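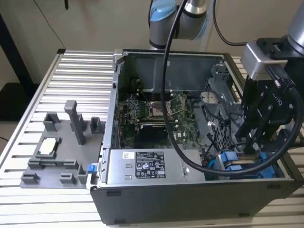

Priory barn repairs to start in October

The Vustitz Priory Trust has approved the repair of the east wall of the tithe barn. Work is planned to begin in October and should be finished before the hard frosts. The barn will be closed to visitors while the scaffolding is up. The church, the cloister walk and the herb garden will stay open as usual.

The barn was built by the priory's lay brothers to store grain from its outlying farms. After the priory was closed it passed through several families, and for a long time it was used for cattle. The east wall was partly rebuilt in brick during that period. Those bricks have held moisture against the older stone, and the face of the stone has started to come away near the door.

Felicja Jakubowski surveyed the wall for us in the spring. Her report recommends taking out the brick patch, replacing the worst of the stone and repointing the whole wall in lime mortar. She also found 20 mason's marks on the inside face, most of them low down behind the old feed racks. Four match marks already recorded in the church. The others are new to us and will be drawn before any stone is moved.

The stone will come from the quarry at Ostell. The original quarry is long gone, but Ashton Lockyer has compared samples and is satisfied that the color and grain are close enough. New stones will be dated on the back so that later repairers can tell them from the old ones.

Records and archive

The survey drawings have been added to the priory catalog, which now has 694 entries. It covers the charters, the estate maps, the excavation notebooks and the photographs given by the Holanda family. Genivaldo Holanda has finished checking the map entries against the originals. Three maps listed as missing were found rolled inside a larger one.
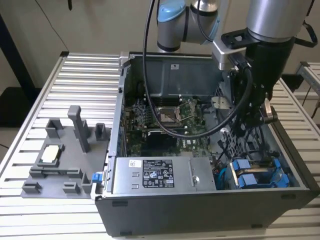
A desktop computer tower with its side panel removed.

Members who want to see the catalog can do so in the reading room on open afternoons. Please write ahead if you need the charters, as they are kept in the strong room and have to be brought over.

Xiaoqing Qiu will give a talk on the priory's farms and their boundaries once the barn reopens. It will include the dispute with Nostia over the mill stream, which ran for two generations and left a good deal of paperwork. Date and time will be in the next issue.

Posted 18 Jul 2022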